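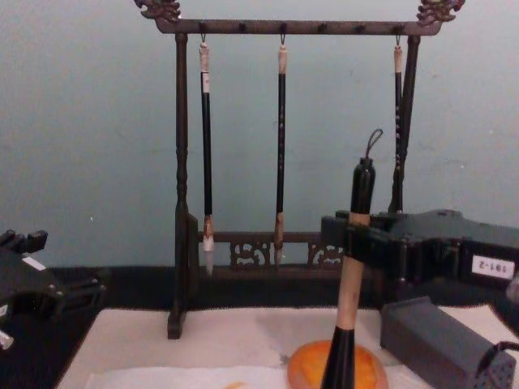

November, afternoon, brush bench

Picking this up from where I left the page last time, with the hanging rack still on my mind. I've been coming back to this rack all month and I keep finding more to like about it. It has the dragon heads on both ends of the top bar, the little turned rings on the left post, and the curly cloud carving under the bottom rail that lets the wall show through in small patches. It's a lot of rack for a few brushes, and I say that fondly! The plain gray-blue wall does it a great favor, too. Against the shelves you could never make out the carving at all.

Main job today was to settle the hanging order for the Palomino set before the evening class gets it. Chibuzor Obi and I have been going back and forth on this for a while. He likes them by size, largest on the left, the way his first teacher kept them. I like them by hair, so that a beginner who is told "take a soft one" can go to one end of the bar and be right most of the time. We tried his way first, then mine, then a sort of muddle of the two, and then we stopped for tea, after which his way looked better to me than it had before. So: by size, and the soft ones get a dot of red thread on the loop. I'll do the threads tonight if I can find the good scissors.

Three on the bar for now, with pegs to spare, and I'd like to leave it that way for a few days. When every peg is taken the tips start to lean on each other, and a brush that dries leaning keeps the lean (the old Pundberg ones in the drawer are all like that, poor things, every one of them bending politely to the left). Wide spacing dries better and it's also much easier to unhook one without setting its neighbor swinging.

Notes on the loops, mostly for Chibuzor, who asked:

- The loops on the new brushes are a bit short. They go over the hooks, but you have to come up from below and tip the handle toward you a little. Coming straight in from the front just pushes the brush away.
- Retied one with waxed cord, 50 mm of it before knotting, and that was generous. I'd go a touch shorter next time and save myself the trimming.
- The white-tipped brush is my favorite to hang. Long glossy handle, good straight point, and the wrapped cap at the top gives your fingers something to hold while you find the hook.
- The big brush wants to be held well down the handle. Held near the loop it swings like a bell.

Washing. I'm still using the cold water rinse in the two-basin way, first basin for the worst of the ink and second for the rest, then press (never wring) between folded cotton. The large brush takes forever. I gave it 7 minutes in the second basin this morning and the water was still going faintly gray when I lifted it out, so I changed the water and went again. I used to think I was being fussy about this. Then we cut open that old brush from the Fasomus box and found a plug of dried ink up inside the ferrule as hard as a pebble, and since then I have let myself be as fussy as I please.

Weight on the rack: Chibuzor was worried that it might tip if all the heavy brushes ended up on one side, so I put the little spring scale on the crossbar, near the right end, and pulled down gently until I felt the foot begin to think about lifting. It read around 685 grams. Our brushes come nowhere near that, even the big one freshly rinsed and full of water, so I'm not going to worry about it and I hope he won't either. I would still keep the large one close to a post and leave the middle for the light ones -- it simply looks calmer.

One small complaint, and it's with dust. The carved panels under the lower rail collect it beautifully. A cloth does nothing except polish the high spots and tuck the rest further into the curls. What works is a dry, soft, retired brush (one of the leaning Pundbergs, so they have a career again) flicked from the back toward the front. Took me a quarter of an hour and I enjoyed all of it.

Still to do:

- Red threads on the soft brushes
- Ask Dreltska whether they sell the metal hooks separately, and in what sizes
- Order 50 more sheets of the practice paper, the slightly rough one, before the class uses up what's left
- Find a shallow tray to go under the rack for drips
- Chibuzor to write the label for the drawer, as his handwriting is so much nicer than mine

Left the window open a hand's width for the drying. Whoever is in last this evening, please close it, and put the lid back on the ink.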